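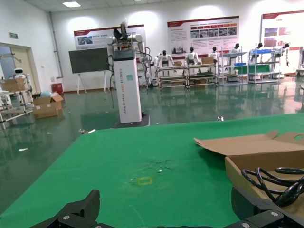
# Rokum 旅行記コーパス データカード

サイト内を検索 キーワードを入力

## 概要

Rokum は、島と港町をめぐる日本語の旅行記を集めたテキストコーパスです。収録数は1737編。書き手は全員アマチュアで、うち相当数が船酔いについて書いています。文体の統一は図っていません。図ろうとした時期もありましたが、三週間で諦めました。

## 収集の経緯

もとは旅行記の投稿サイト「Masier」の閉鎖にともなう引っ越し作業でした。管理人の Bram De Haan が、書き手に一人ずつ連絡を取り、再配布の許諾を得たものだけを残しています。返事が「まだ読む人がいるんですか」の一行だけだった場合は、許諾とはみなさず、もう一度尋ねました。

## ファイル構成

- `texts/` 本文。1編につき1ファイル、UTF-8
- `meta.tsv` 題名、旅の月、移動手段、文字数
- `places.tsv` 地名の表記ゆれ対応表。2891行
- `LICENSE` 利用条件。短いので読んでください

## meta.tsv の注意

「旅の月」は書き手の申告どおりです。10月の旅行記に海水浴が出てくることがありますが、直していません。泳いだと言うなら泳いだのでしょう。

「移動手段」は船、鉄道、バス、徒歩、その他の五つ。「その他」には、知らない人の軽トラックの荷台が複数含まれます。乗り継ぎの場合は、本文でいちばん長く愚痴を言われている手段を採りました。分類担当の Amber De Graaf によれば、迷ったらたいていバスだそうです。

## 前処理

個人の電話番号と住所は削除しました。宿の主人の名前は「主人」に置き換えてあります。このため、主人が二人いる宿の話では、主人が主人を叱る場面が生じます。読解力で補ってください。

誤字は原則として残しました。ただし文字化けで読めない箇所は `〓` にしています。顔文字はそのままです。

## 既知の問題

- 夏に偏っています。冬の島に行く人は少なく、行った人はあまり書きません。
- 食事の描写が長く、名所の描写が短い傾向があります。教会や砦の情報が目当てなら、別の資料をお勧めします。
- 「穴場」という語の頻度が異常に高いです。同じ浜が3編で別々に「誰も知らない浜」と紹介されています。
- 運賃と時刻表は古いままです。これを信じて桟橋に立たないでください。

## 想定する用途

文体の研究、地名抽出の評価、雨の日の読み物。旅行計画の自動生成には向きません。旧版の Swati で一度試したところ、同じ島に2回渡り、帰りの船がない日程が出てきました。

## 更新履歴

- Grusten 版(2026年9月18日) 地名対応表を更新。重複していた灯台の話を削除
- Swati 版 旧サイトの改行を整理。段落のない旅行記は、もともと段落がないものです

## 連絡先

掲載の取り下げや地名の訂正は、リポジトリの Issue からお願いします。船の遅れに関する苦情は船会社へどうぞ。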